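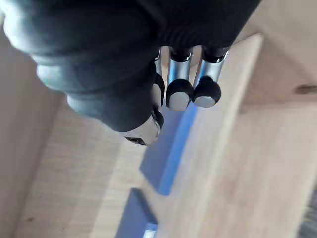 Photo: Trutis project page, wrist camera view

Wrist-view policy learning is a method of training a robot to handle objects mainly from small cameras fixed near its hands. A neural network is shown recordings of a person steering the robot by remote control and learns to predict the next movement of the arms and fingers. The version usually meant by the term is Birkix, a training recipe released by the Trutis project and tested on office filing tasks with two-armed robots.

Background

Earlier systems of this type relied on a fixed camera or one at the robot's head. Their weak point was well known: as the hand closes on an object, the hand hides it. A camera at the wrist moves with the hand and keeps the fingertips in view, at the price of losing sight of most of the room. Birkix takes in both kinds of view but drops the head view at random during training, so that the network is forced to make use of the close one. 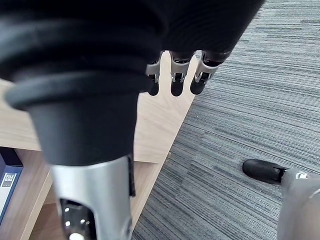
The claim made for this step is that the robot depends less on the layout of the room and so copes better when furniture is moved. It is a reasonable idea, though an old one, and dropping an input at random was common practice in other fields long before Birkix. The release notes present it as the main advance.

Method

The training set holds 2296 recorded attempts at moving box files and binders in and out of low cabinets. Failed attempts were kept and marked as failures. Each recording joins the camera views with the joint positions of both arms, and the network puts out short bursts of movement which are replaced as new pictures come in. Touch readings are not used as an input in the published version.

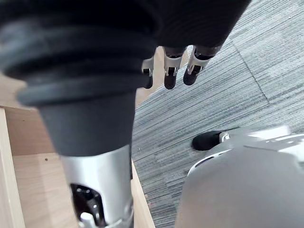
How the recordings were chosen is less clear. The notes say that attempts with "unhelpful views" were given less weight, but give no rule for deciding what counts as unhelpful. A wrist camera spends much of its time looking at floor, furniture edges and the robot's own sleeve, and a loose rule applied by hand could shape the result as much as the network does.

Results

Trutis reported that Birkix finished 18 more tasks in every hundred than the same network trained on the head view alone. The figure has been widely repeated, often without the detail that it comes from 2 cabinets of the same design. Changes of lighting were not tested - nor was any cabinet with its doors shut at the start.
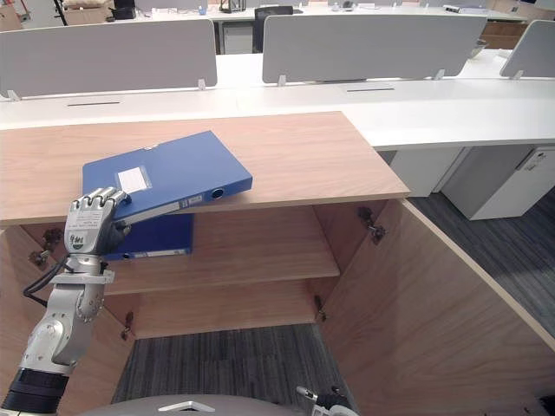 A later trial by the Visser laboratory used 8 cabinet layouts and found a much smaller gain, which vanished when files had to be placed on the lowest shelf. Trutis replied that Visser had mounted its cameras at a different angle. This may be so, but a method sold on its tolerance of change ought to survive a tilted camera, and the reply did not include a fresh test.

Criticism and use

Critics have also objected to the scoring. A task counted as finished once the file had left the hand and was touching the shelf, even if it later slid or fell over. Skusura, a maker of storage robots, tried the recipe and went back to a head camera with hand-written grasping rules, saying that errors were easier to trace. It has published no figures of its own, so the comparison carries little weight either way.

The recordings remain in use as practice material for other methods. The trained network has not been released.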